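Small Kitchens, Big Sort-Out: Pellon Tidy-Up Draws a Crowd

July 26, 2022

The summer tidy-up at Pellon has reached the kitchens, and what a cheerful, clattering business it is! After a spring spent on closets and hallways, the neighborhood group has moved on to the place where most of us keep far too much in far too little room: the counter beside the sink.

Salamatu Bonsu, who started the project in May, wanted kitchens that people cook in every day, with the oil and the soy sauce out where a hand can find them. She has no patience for bare counters. "If you fry things, you need your oil," she said. "Keep it out. Just give the little stuff a home."

The little stuff, in this case, means whisks, skewers and chopsticks, the long thin things that jam a drawer shut the minute your back is turned. The rule at Pellon is to stand them up. Anything with a handle goes into a holder next to the sink, close to where it gets washed, and anything that can hang goes on the wall. 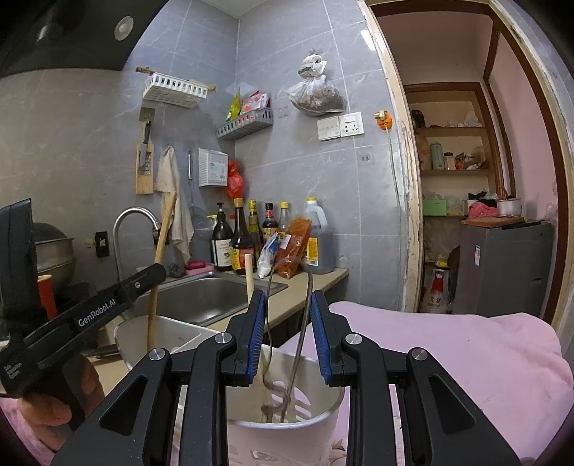
A wire whisk at the white container beside the sink, with the sauces lined up along the back of the counter.

The wall does a lot of the work in a kitchen this size. A strainer, a towel and a knife holder can all hang over the counter, and a shelf basket above them takes the seasoning packets, which otherwise drift into every corner (mine certainly do).

Kwame Kpodo has been keeping the group's notes, and they make great reading. Sort the sticks by length before you put them back. Throw out any skewer that has split. Never mix skewers with chopsticks, or you will be fishing around for the right one while the pan smokes. He allows up to 6 minutes for a holder, washing not included -- and he does mean washing, because the bottom of a utensil holder is a place few of us have looked into lately.

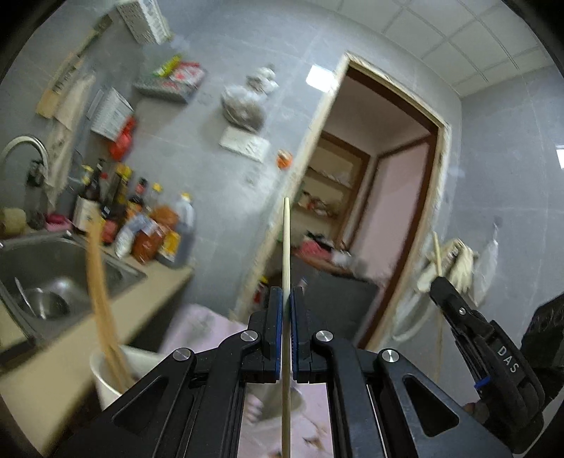
Kekeli Ametepe isn't sold on the skewer rule. Points up is fine until you reach across for the soap, Kekeli told the group, and a flat box with a lid would be kinder to everybody's knuckles. The suggestion got a loud round of agreement and a slightly wounded look from Kwame, who has promised to try it at home.

There is more to come. Two kitchens on Magbanua are next on the list, both with shelves that Salamatu describes as "ambitious," and the group is hoping to tackle the cupboards under the sinks as well. Abena Asamoah has the sign-up sheet. Bring a cloth, an apron and whatever is stuck at the back of your drawer -- somebody will know what it's for.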